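Do You Need a Bigger Dish Rack?

The Grutside housewares flyer would like you to believe that a household can't dry its dishes without a two-tier rack, a drip tray and a cutlery caddy. We have our doubts. Four of us in the Grirkcombe newsletter office gave up the big Ludent rack for the whole of November and used a small black wire one, the sort with upright prongs and short feet.

It holds less, obviously. A mug goes in tipped over, a stick or spoon stands up between the wires, and bowls have to wait their turn on the table.

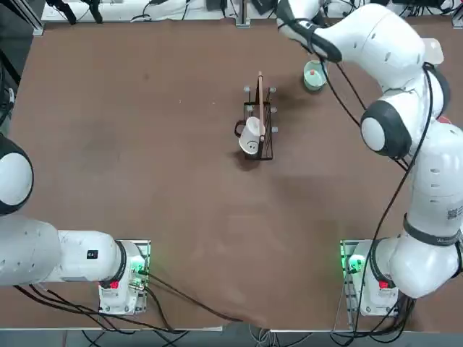
What changed was that people washed up after lunch, as there was nowhere to hide a backlog of 9 mugs. Whether that lasts past the holidays is another matter, and I wouldn't bet on it. The claim that small racks dry things faster I don't believe at all. A towel still wins.

Dinner plates are the real weak spot. If you cook for a family every night, keep the rack you have. Readers who swear by the large kind may write in before the next issue.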